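Altside Reading Support Project
Second progress report to the Ocampo Fund, 2018-12-15

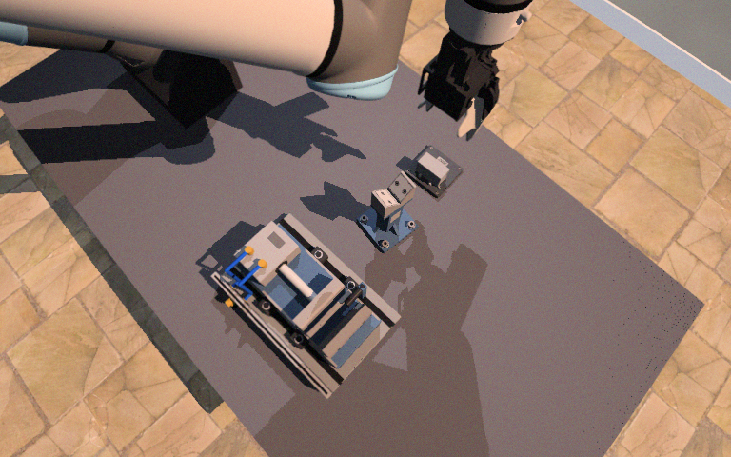 The short version is that the project is running, the money is being spent on what we said it would be spent on, and I am less sure than I was in the spring that it is doing what the proposal promised. The longer version follows.

Enrollment. We planned for 100 children across the two sites. We have 48 at Altside and 22 at Clitden, and I would treat the second number with care. It is the sign-up figure. On a wet afternoon the Clitden room is half full at best, and the children who stay away tend to be the ones the schools sent us in the first place. The proposal assumed that families would come if the sessions were free. Free does not help much when the last bus leaves before the session ends.

Reading scores. The Altside group moved up on the fall check, and the schools are pleased. I would like to be pleased too. But the fall check was given by the same tutors who had been teaching the children, using passages from the same series, and we have no comparison group. Children that age also get better at reading between September and December without any help from us. Please don't quote the gain in your own annual report until the spring check has been done by someone outside the project.

Momoter. The fund asked us to try the Momoter home practice plan, and we have. Parents get a weekly sheet with a short text and a box to sign. The sheets come back signed. Whether anyone read the text is another matter – several came back with every box for the month filled in with the same pen. We have stopped counting signed sheets as practice. The tutors now ask each child to read a few lines from the week's text, which takes longer and gives us a less flattering picture.

Tutors. We lost three over the fall and replaced two. Training took 20 hours per tutor, more than we budgeted, and I am not convinced all of it was needed. The sessions on record keeping could be cut in half. The ones on how to listen to a struggling reader without jumping in could not.

Spending. Salaries and rent are on plan. Books are under, mostly due to a late order. Travel is over, and will stay over as long as we run two sites with one coordinator. We are not asking for more money at this point. We would like permission to move the unspent book money to travel, including bus fares for Clitden families.

What we want to decide before the next report:

Whether Clitden should continue past the spring in its present form. My own view is that it should move to an earlier time slot or close.

Who will run the spring check, and who pays for it.

Whether Momoter is worth a second term – the tutors are split.

A full table of attendance by site is attached separately.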